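Notes for Session 4: Writing Down Family Days
Memoir and Family Writing, evening course
Instructor: Octavian Tudose
Handout updated 13/01/2025

Welcome back, everybody! Last time we did places (kitchens, porches, the back seat of the car), and the pages you turned in were a joy to read. I laughed out loud at the one with the garden hose. Tonight we move on to days out: parades, county fairs, birthday parties, the trip to the lake that took all morning to pack for. I love this unit. A day out has a beginning and an end already built in, so you can put your energy into the good stuff in between.

Before you write

Pick one day. If you're tempted to write "every summer we used to," stop and ask which summer. A single July afternoon when your cousin dropped the watermelon will carry more than ten summers stirred together. You can always add a sentence later saying it happened again the year after.

Then make a quick list. No full sentences, five minutes, pen moving the whole time. Who was there, what was everyone wearing, what did you eat, who was in a bad mood. Put down things that seem too small. They're often what your reader will remember.

My own list for the Lernell street fair, so you can see how rough it can be:

hot sidewalk, my sister's new sandals
line for lemonade, Dad counting quarters
the band played the same song twice
lost the balloon before we even got to the corner
Mrs. Olteanu from next door giving us peach slices out of a napkin
fight over who got the window

I got three pages out of that list, and most of them came from the peach slices. I had forgotten her voice until I wrote down the napkin!

Small things on the table

A lot of family life goes on around a table, so let's spend some time there. Breakfast before a big day is a wonderful place to begin a piece. Everybody is in one room, somebody is always looking for a shoe, and you can bring in each person with one line of talk.
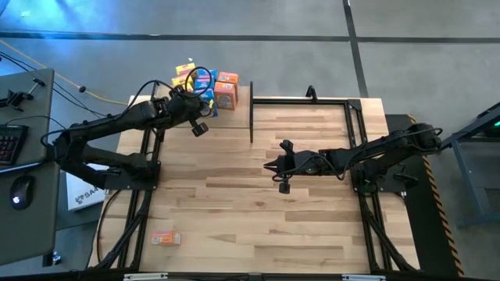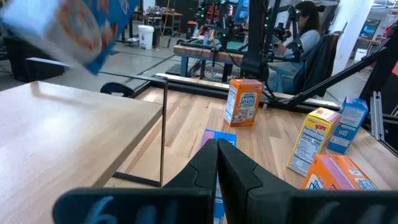

Breakfast is where I'd like you to slow down and get specific, even if the parade or the party is waiting. "We had cereal" gives a reader almost nothing. An orange box of Mini Wheats standing on end, with the blue and white name across the front, puts a reader at the table, and now your brother can reach past it for the milk. If you remember the brand, use it. If you only remember the color, use the color. And if you remember neither, think about the sound of it going into the bowl, or who always finished it and put the empty box back (in our house, me).

Try it for the other meals too. What was in the sandwich? Was it wrapped in foil or wax paper? Did anyone trade?

Getting people to talk

You won't remember exact words from thirty years ago, and your reader knows that. Write the kind of thing your aunt would have said, in the way she would have said it. Keep it short. People on a family outing mostly talk in scraps:

"Did you lock it?"
"I locked it."
"Did you check?"

Three lines and we already know these two! Please resist the urge to explain underneath that your grandmother was a worrier. We've got it.

When children talk, leave their words alone. My nephew called the Virkix carousel "the horse circle" for years, and if I'd fixed it in my notes I would have lost it. If you have little ones around now, keep a notebook near the stove and write things down the same day. By bedtime you'll have the meaning left but the funny part will be gone.

When nothing went wrong

Several of you asked about this after class. Rain, a lost mitten, a flat tire — those nearly write themselves. But what about a plain good day?

Write it anyway. A good day still has little wants in it. Somebody wanted the front seat. Somebody wanted to stay for one more ride and somebody else wanted to go home and take her shoes off. Follow one person's small want from morning to night and you'll have plenty to hold the page together. Your reader will be glad of the company, too. I've read stacks of sad memoirs and I am always delighted when a happy one turns up.

One caution. Watch for words like "magical," "perfect" and "unforgettable." They tell us how to feel before we've seen anything. Circle them in your draft, then go see if the sentence before already does the job. It often does.

Asking the family

Call somebody who was there. Ask one narrow question, such as what color the car was, and let them run. They will disagree with you. Wonderful! You can put the disagreement right in the piece: "My mother says it was the blue coat. I remember green." I spent an hour on the phone with my sister over whether we took the bus to Cloller or got a ride, and we still don't agree, and that phone call is now the opening of the piece.

Be kind about it. If a story belongs mostly to someone else, ask before you read it aloud in class.

In-class exercise

Write 60 words on the minutes before your family left the house. No weather. At least one object with its color and one line of speech. We'll read these around the room, and you may pass if you like.

For next session

Write 300 words on one day out. Start inside the day, with people already moving. Bring two copies, double spaced, name on both.

Read pages 28 to 41 in the course packet and mark one sentence you wish you'd written. Be ready to say which word in it does the work.

If you're joining us late, packets are at the front desk, or stop by room 452 before class and I'll hand you one.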